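공용 주방 안전 점검표 (의견란 포함)
멜니추크(Melnychuk) 공동 작업실 2층 주방
점검일: 2019년 1월 9일
점검: 나댜 바움가르트너 / 동행: 리디언 귈림

표기 방법
양호 = 손댈 것 없음
주의 = 써도 되지만 다음 점검 전까지 조치
불가 = 조치할 때까지 사용 금지

지난 12월 점검에서 "주의"가 꽤 나왔는데, 새해 첫 점검 결과가 정말 좋아졌습니다! 특히 냉장고 쪽은 읽으면서 박수를 쳐도 될 정도예요. 의견란이 좀 길지만 주방 쓰시는 분들은 꼭 한 번 훑어봐 주세요. 괄호 안은 리디언이 옆에서 덧붙인 말입니다.

1. 전기

1-1. 벽면 콘센트 덮개 파손 여부 — 양호
의견: 싱크대 옆 콘센트 덮개가 새것으로 바뀌었습니다. 물막이 뚜껑이 탁 하고 닫히는 느낌이 아주 좋습니다.

1-2. 누전차단기 시험 버튼 작동 — 양호
의견: 눌러서 바로 떨어지는 것 확인, 복귀도 정상. 시험할 때 벽시계 전원도 같이 나가니 끝나고 시각을 다시 맞춰야 합니다. 지난번에 제가 그걸 잊어서 한동안 시계가 틀려 있었습니다. 죄송해요.

1-3. 멀티탭 문어발 사용 — 주의
의견: 전기 주전자와 토스터가 또 같은 멀티탭에 꽂혀 있었습니다. 둘 다 열을 내는 기기라 벽 콘센트에 하나씩 바로 꽂아야 합니다. 점검하면서 토스터를 창가 쪽으로 옮겨 두었는데, 빵 부스러기도 덜 섞이고 자리가 훨씬 편해졌어요. 그대로 써 보시면 어떨까요?

1-4. 전기 주전자 선 피복 — 양호
의견: 꺾이거나 눌린 곳 없음. (받침 밑에 물이 고이는 건 여전함. 쓰고 나면 한 번 닦기.)

1-5. 전자레인지 문 걸쇠와 내부 — 양호
의견: 걸쇠 헐거움 없음. 회전판 밑 바퀴까지 깨끗해서 놀랐습니다. 누가 닦으셨는지 모르겠지만 고맙습니다!

2. 냉장·보관

2-1. 냉장실 온도 — 양호
의견: 안쪽 온도계 기준 3도. 12월에는 문 쪽이 자꾸 올라갔는데 고무 패킹을 갈고 나서 아주 안정적입니다. 패킹은 아바덴(Avadden)에서 주문한 것이고, 모서리가 처음부터 딱 맞았습니다.

2-2. 냉동실 온도 — 양호
의견: 영하 18도. 성에도 거의 없습니다.

2-3. 개인 음식 이름과 날짜 표시 — 주의
의견: 표시율이 많이 올라갔어요. 다만 맨 아래 칸 유리 반찬통 하나는 이름도 날짜도 없습니다. 내용물은 장아찌 같은데 확신은 없습니다. 이번 주가 지나면 비우고 통만 씻어서 선반에 올려 두겠습니다.

2-4. 날고기와 바로 먹는 음식 분리 — 양호
의견: 아래 칸 전용 쟁반을 다들 잘 쓰고 계십니다.

2-5. 찬장 건조식품 밀폐 — 양호
의견: 밀가루를 통에 옮겨 담은 것 확인. 벌레 흔적 없음. (쌀통 뚜껑은 살짝 들어 올려서 돌려야 끝까지 잠김.)

3. 컵과 그릇

3-1. 이 빠진 컵, 금 간 그릇 골라내기 — 주의
의견: 선반의 컵을 전부 꺼내서 하나씩 돌려 봤습니다. 저는 이 항목을 제일 좋아합니다. 입 닿는 테두리를 손가락으로 살살 한 바퀴 훑고, 손잡이 붙은 자리를 밝은 데서 비춰 보면 눈으로만 볼 때보다 훨씬 잘 잡혀요. 손잡이에 실금이 간 것은 따로 빼서 "연필꽂이로만" 상자에 넣었습니다.

3-2. 손잡이 강도 — 양호
의견: 남은 컵은 물을 500밀리리터 담은 병과 비교해 가며 들어 봤는데 흔들리는 것이 없습니다. 뜨거운 음료를 담는 컵은 손잡이가 생명이니, 설거지하다가 "어, 좀 이상한데" 싶으면 점검일을 기다리지 말고 바로 상자에 넣어 주세요. 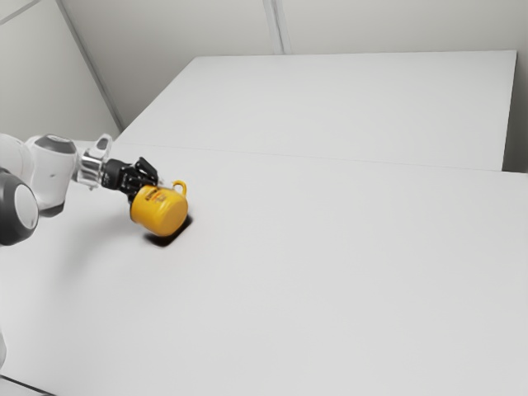 3-3. 컵 쌓기 높이 — 양호
의견: 두 단까지만 쌓는 규칙이 잘 지켜지고 있습니다. 예전에는 선반 문을 열 때마다 심장이 철렁했는데 이제는 문 여는 게 즐겁습니다. 큰 접시는 아래, 작은 접시는 위. 유리잔은 겹치지 않고 한 줄로.

3-4. 식기 건조대 물받이 — 주의
의견: 물때가 조금 끼었습니다. 식초 푼 물에 담갔다가 솔로 문지르면 금방 빠집니다. 당번표에 물받이 칸을 새로 만들었습니다.

4. 칼과 조리도구

4-1. 칼 보관 — 양호
의견: 자석 칼걸이에 전부 제자리. 서랍 안에 굴러다니는 칼 없음. 지난여름부터 계속 말씀드린 건데 드디어 됐어요!

4-2. 도마 구분과 상태 — 주의
의견: 채소용 도마 한가운데에 칼자국이 깊게 파였습니다. 피스투스(Fistus) 도마로 바꿔 달라고 신청해 둔 상태입니다. 새 도마가 올 때까지는 뒷면을 쓰세요.

4-3. 깡통따개 — 불가
의견: 톱니바퀴가 헛돌아 뚜껑 가장자리가 삐죽하게 남습니다. 치웠습니다. 당분간 필요하신 분은 1층에서 빌려 오시면 됩니다.

4-4. 냄비 손잡이 나사 — 양호
의견: 큰 냄비 손잡이 나사를 현장에서 조였습니다. 드라이버 하나로 끝나는 일인데 기분이 이렇게 좋을 수가 없네요. (작은 냄비도 같이 조임.)

5. 불과 환기

5-1. 가스 중간 밸브 — 양호
의견: 비눗물로 연결부를 확인했고 거품 없음. 밸브 손잡이도 부드럽게 돌아갑니다.

5-2. 후드 필터 — 주의
의견: 기름기가 손에 묻어날 정도입니다. 뜨거운 물과 베이킹소다로 씻어 완전히 말린 뒤 끼울 것. 젖은 채로 끼우면 냄새가 며칠 갑니다.

5-3. 소화기 — 양호
의견: 압력 바늘 초록색 구간, 안전핀과 봉인 이상 없음. 관리번호 1551. 앞에 장바구니가 걸려 있어서 옮겼습니다. 소화기 앞은 늘 비워 주세요.

5-4. 소화 담요 — 양호
의견: 주머니에서 끈이 밖으로 잘 나와 있습니다. 가스레인지에서 손만 뻗으면 닿는 위치라 아주 마음에 듭니다.

5-5. 연기 감지기 — 양호
의견: 시험음 정상. 아래층까지 들렸다고 합니다. 미리 말씀 못 드려서 놀라신 분들께 사과드립니다.

6. 바닥과 통로

6-1. 미끄럼 — 양호
의견: 루소빈(Rusovine) 매트로 바꾼 뒤로 싱크대 앞이 한결 든든합니다. 모서리가 말려 올라오지 않는 점이 특히 좋아요. 세탁은 뒤집어서.

6-2. 비상구 쪽 통로 — 주의
의견: 재활용 상자가 통로 안쪽으로 조금 나와 있었습니다. 벽에 붙였습니다. 상자가 차면 바로 내려다 주세요.

6-3. 구급상자 — 주의
의견: 화상용 거즈와 파란색 방수 밴드 보충 필요. 가위와 핀셋은 제자리에 있음. 쓴 물건은 뚜껑 안쪽 종이에 적어 주시면 채워 넣기가 정말 수월합니다.

조치 목록
토스터 위치 유지, 멀티탭 정리 — 나댜
후드 필터 세척 — 리디언
깡통따개 새로 구입 — 나댜
도마 도착 확인 — 리디언
물받이 청소 — 당번
거즈와 밴드 보충 — 나댜

추가 의견
손 씻는 자리에 종이 타월이 떨어져 있던 적이 여러 번 있었다는 메모를 받았습니다. 여분을 싱크대 아래 왼쪽 칸에 넣어 두었습니다. 마지막 묶음을 뜯으신 분은 냉장고 문에 붙은 종이에 체크해 주세요.

점검표에 넣었으면 하는 항목이 있으면 같은 종이 뒷면에 적어 주시면 됩니다. 지난번에 나온 "오븐 장갑 구멍 확인"은 다음 점검부터 4번에 들어갑니다.

확인: 나댜 바움가르트너, 리디언 귈림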